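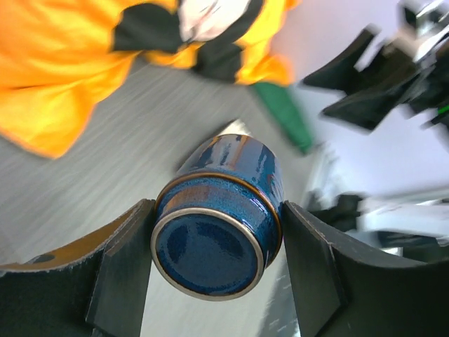 How do you set the closing force for glazed ceramics?

By limiting motor current on the gripper joint and commanding a position slightly past contact. The joint stalls against the object at the limit and holds there.

The rest of this answers Zdislava's message from October, quoted in part:

> On Ondale grippers I get one of two results with dishes. Either the plate rotates between the fingers as soon as it clears the rack, or I raise the current and the servo trips on temperature. Are you on stock pads? Also, does your wrist camera see anything useful once the fingers are closed? Mine is mostly finger.
>
> Zdislava Říha

The pads are cut from sheet and glued over the printed fingers. The edges fray with use. I have not found that fraying changes the hold on a plate, but a pad that lifts at the corner does, so check the glue line before retuning anything.

Settings, in driver units:

- Current limit for cups: 282. The fingers close low on the body, near the foot.
- Current limit for plates: 83 higher than for cups. The contact patch is narrow and the plate's weight hangs well off it.
- Thermal trip: left at the default. If you are tripping, look at hold time first. A 6 second hold at the plate value is fine on my arms. Long holds while a planner thinks are what cook the servo.

Rotation of the plate is mostly a matter of where you grab it. Approach along the plane of the plate, fingers either side, and close as near to the center line as the rack wires permit. If you come in off to one side, gravity will turn the plate whatever the current limit is.

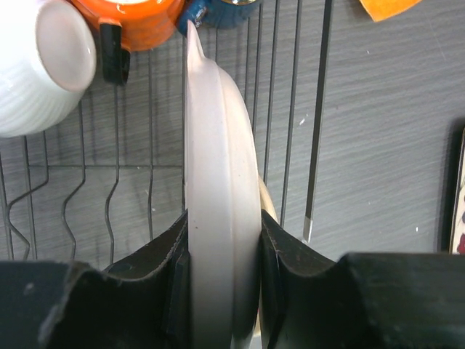 ## Wrist camera

The fingers take up a lot of the lower part of the view, same as yours. I mask that region out before running anything that looks for edges. What remains is enough to find the rack wires and the rim of the next plate. Wire shadows on the table gave me false edges until I lowered the contrast threshold on the detector. Dwayne's suggestion of a diffuser over the lamp would probably do the same job.

For cups with a speckled or streaky glaze, do not trust highlights as features. They move with the arm.

## Mounting and cables

Both arm bases bolt to one strip along the front of the table. Cables run down the outside of each arm with a loop left at the wrist. Make that loop larger than seems necessary. With a tight one, the wrist joint was pulling against the cable near its limit and the current reading there was useless for detecting contact.

The bus adapter is a Sustora, logging at nearly 2000 samples per second. That is more than the grip check needs, and I decimate before saving.

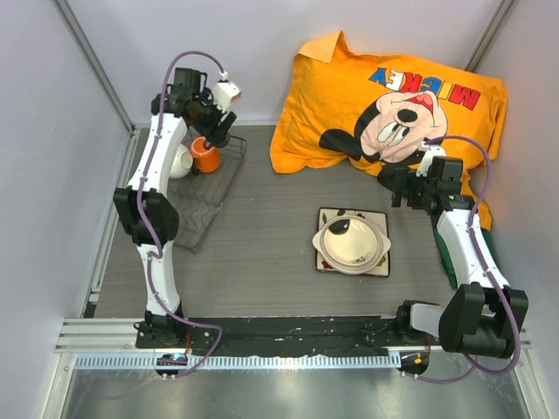

*Both arms from above, left gripper over the orange mug in the rack.*

Open items on my side: the handoff from left to right still has a timing fault, and I have no good value for the shallow oval dish with the handles. Picking it up by one handle tilts it. If Renzo or anyone else has a two-arm grasp for that shape, please post the joint limits along with it.

The config file is in the list archive under "gripper-limits". Patches to the list, please, not to me directly.

Danica Dvořáček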